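Search this site
Search
Print this page | E-mail this article
Shares 4 | Comments 2

A visit to the Rekuro returns center

February 6, 2026

Our group was let in at the staff door, signed for badges, and waited by the coat hooks until Åsmund Sandberg came down to get us. He runs the floor at Rekuro's returns center in Golen and had agreed to show us how the work has changed since the first robot arms went in last May. Most of us came from small warehouses and repair shops in the area. I work in a parts store and was mainly curious about the jobs.

Rekuro handles goods that people send back, and goods that turn up without a label. Web shops pay to have their returns opened, checked, and sent on. Lost items come in mixed, from bus companies, hotels, and swimming halls, and they are the harder part of the business. Sandberg said a normal day brings in 800 totes, and the week after a school vacation is worse.

We started at the receiving dock. There is nothing automated about it. A truck backs in, two people roll the cages off, and a third scans whatever has a code on it. The dock is cold and the door stays open longer than anyone likes. One of our group asked why the robots weren't put there first, as it is the heaviest work in the building. Sandberg said they had looked at it and the cages come in too many sizes. They bought a lift table instead, and the dock crew told us it was the best money the company had spent.

From there the totes go up a belt to the sorting hall. Before last May this was a row of benches. Each bench had one person, who tipped out a tote, picked through it, and put things into cages behind them. Turning around was the trouble. The company doctor had been writing the same note about shoulders and lower backs for years, and people in their fifties were asking to be moved to the office, where there was no room for them.

Now there are 4 robot cells along the long wall and a shorter row of benches across from them. The cells came from Lundgren, a small integrator two towns over. The sorting software is called Stulilel, a name the staff had shortened to Stu before the first week was over. An arm picks one thing at a time from a bin and sets it on a belt, and the software decides which lane it goes to. When it isn't sure, the item goes down a side lane to a person.

The arms are slower than I expected. A good sorter at a bench beats them easily for an hour. Over a whole shift it evens out, and at night, when the hall used to be dark, 2 of the cells keep going with one person on watch.

We talked for a while with a woman who had worked the benches for eleven years and now looks after the cells on the day shift. Her title is cell attendant. She got three weeks of training, most of it from the Lundgren technician and the rest from doing it. She clears jams, wipes the camera covers, swaps worn gripper fingers, and goes through the items the software gave up on. Her back is better. She does miss talking to the person at the next bench, because the cells are spaced out and everyone wears ear protection on that side of the hall. The canteen break was moved so all the attendants can take it together, and she said that helped some.

She was also frank about the pay. The attendant job is one step up on the scale, but the bench jobs did not go up, and the people still on benches now get only the difficult things. Under the old system you had easy totes and hard totes in the same hour. Now the easy ones are gone before they reach you. A man across the aisle heard this and nodded. He said he was more tired in the head when he got home and less tired in the arms, and he had not decided yet which he preferred.

Sandberg did not argue with any of it. He said the bench rate is being discussed with the union and he hoped to have it settled by summer. No one was let go when the cells came in. Six people left or retired during the year and were not replaced, and he gave us that number without being asked.

After coffee we went to the small room behind the hall where new items are tried out before the cells see them on the floor. The attendants take turns in there, half a day each, and it is a popular assignment - it's quiet and you can sit down. 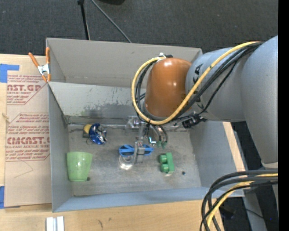
The rule in that room is that the attendants choose what gets tried, and the engineers don't. They know what comes in from the swimming halls and what gives trouble. Glossy surfaces and see-through plastic were on the list from the start, Sandberg said, along with anything soft that changes shape when you grip it. Each attempt is logged, and if an item fails too often it is marked for the benches and the cell stops trying. The attendants can mark an item that way themselves, on the spot. Sandberg thought this mattered more to them than the training had. In the first months they had to call Lundgren and wait, with the cell stopped and a line of totes backing up behind it.

Someone asked about mistakes. There are some. A pair of reading glasses was put down a lane for toys and spent a week in a toy cage before the owner's letter got it found. People made that kind of mistake at the benches too, he said, but then you could ask whoever did it. Now they have to pull up the log and read it, and only three people on the day shift know how to do that properly. More training is planned.

Our last stop was the outbound side, where sorted goods are packed by hand. Nothing there has changed except the speed. Because the cells feed it at an even rate, the packers no longer get a rush before lunch and a slow hour after. Two of them liked that. A third said the slow hour was when she used to sweep up and get her labels in order, and now she does it at the end of the shift when she wants to go home.

We handed back our badges a little after three. For anyone thinking of going, Rekuro takes groups of up to twelve and asks for two weeks' notice. Closed shoes are required, and parking is at the back of the building, past the truck entrance. The front lot is for staff - two of our cars had to be moved.

Print this page | E-mail this article
Share this
Comments (2)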